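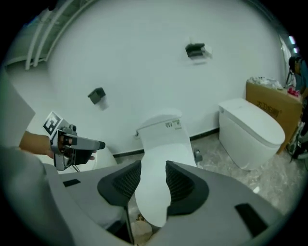 Landlord's Toilet Swap Promises Big Water Savings. Tenants Would Like to See the Math

Tenants at the Devgate apartments got a letter in July telling them their old toilets were on the way out. In their place, the letter said, would come a plain white two-piece model, "high-efficiency throughout," and everyone would be better off.

That last part is what Jeanie Sutherland has been asking about ever since.

"Better off how?" said Sutherland, who has rented on the second floor for longer than the current owners have had the building. "I don't pay the water bill. They do. So if it saves water, I'd like to know which of us is better off."

It is a fair question, and one that Limton, the company that manages Devgate, has been slow to answer. The building has 88 units. Each is getting one new toilet, fitted against the same wall and on the same drain as the old one. Limton says 48 are already in. The rest are supposed to follow before the heating season, though the letter gave no schedule and the company would not offer one when asked.

What the letter did include was a number. Each household, it said, would save 200 gallons a week. There was no footnote.

Two hundred gallons a week is a lot of flushing. Using Limton's own description of the old fixtures and the new ones, the new toilet uses two gallons less each time. To get to 200 gallons, a household would have to flush 100 times a week, or a little over 14 times a day. A family of four with someone home all day might do it. Many of the apartments at Devgate are studios.

Craig Rennie, who handles building upgrades for Limton, said the figure was meant as a guide.

"It came from the supplier's material and it reflects a busy household," Rennie said. "We were never saying that every single apartment would hit it."

The letter says "each household." Asked about that, Rennie said the wording could have been tighter.

Nor does the company seem to have a good way of finding out who is right. Devgate has a single water meter for the whole building. Limton will be able to compare one bill with another, but it won't be able to tell what the toilets did apart from what the new laundry machines did, or the garden hose, or people going away in summer. Rennie said the company was "confident the trend will be clear." He declined to share past bills.

Then there is the cost. Tenants were told the swap would be free to them, and so far it has been. But the same letter, on its second page, mentions a "building improvement adjustment" that may be applied when leases are renewed. It puts the price of the work at $1,429 per bathroom, including labor, disposal and "related finishes."

Ayten Yurt, a plumber who has worked in the area for years and has no part in the Devgate job, looked over the letter at our request. She did not think much of it.

"For a straight swap, same spot, same pipe, that's high," Yurt said. "The toilet isn't the expensive part. You shut the valve, you pull the old one, you put down a new seal, you set the new one. If the floor underneath is rotten, fine, now it costs money. Is every floor rotten?"

Rennie said some were. He did not say how many.

Yurt was kinder about the toilet itself. She described it as an ordinary tank and bowl with a lever handle, the sort of thing she puts in every week, and said that most of the current low-water models flush well enough. The trouble with the early ones, she said, was that people flushed twice, and there went the savings. She would still want to know which valve was inside the tank before she promised anybody anything.

"Cheap flapper, it starts to leak in a couple of years, and it leaks quietly," she said. "You can lose more that way than you ever saved. Put some food coloring in the tank and come back in half an hour. If there's color in the bowl, you've got a leak."

Sutherland has tried this. Her bowl stayed clear, she said, a result she reported with a little disappointment.

Other tenants are less bothered. Tumelo Mnguni, whose bathroom was among the first to be done, said the crew arrived when they said they would and left the floor clean. His old toilet ran all night and the new one doesn't. He would have taken it on that basis alone.

"I never believed the gallons," Mnguni said. "I just wanted to sleep."

He does have one complaint. The new bowl sits a bit differently from the old one, and a strip of floor that used to be covered is now on show, a different color from the rest. He asked whether "related finishes" covered that. He is waiting to hear.

The tenants' group, such as it is, has put three requests to Limton in writing. It wants the past two years of water bills for the building, an itemized breakdown of the price per bathroom, and a plain statement on whether rents will go up to pay for any of it. Morag Swanson, who drafted the requests, said the group isn't against the new toilets and has no wish to see the old ones back.

"They were terrible," Swanson said. "Mine had a crack in the lid and a handle you had to hold down. But if you're going to tell me it's for the planet and then send me the bill, I want to see the arithmetic."

Swanson points out that this isn't the first upgrade to arrive with large claims attached. Two winters ago the hallway lights were changed, and tenants were told the building's power costs would drop sharply. Perhaps they did. No figures were ever posted, and the rent rose at the next renewal like it had at the one before. The lights, she allowed, are nicer.

Limton says it will answer the group "in due course." Rennie said that no decision had been made on the adjustment and that any change in rent would follow the terms of each lease. Asked whether the company would rule it out, he said it was too early to rule anything in or out.

It may be that the savings are real. Old toilets do waste water, and a building full of them wastes a good deal of it. A more modest claim would probably have gone through without a murmur — half the number in the letter would still have sounded respectable, and would have been easier to defend in a studio with one person living in it.

As things stand, the remaining 40 apartments will get their new toilets on the same terms as the first batch, with a day's notice taped to the door. Tenants are asked to clear the bathroom floor, take down anything stored on the tank, and keep pets in another room until the crew has gone. Questions can be left at the Limton office on the ground floor, which is open until 4 p.m.

Sutherland left hers there in July. She said she has kept a copy.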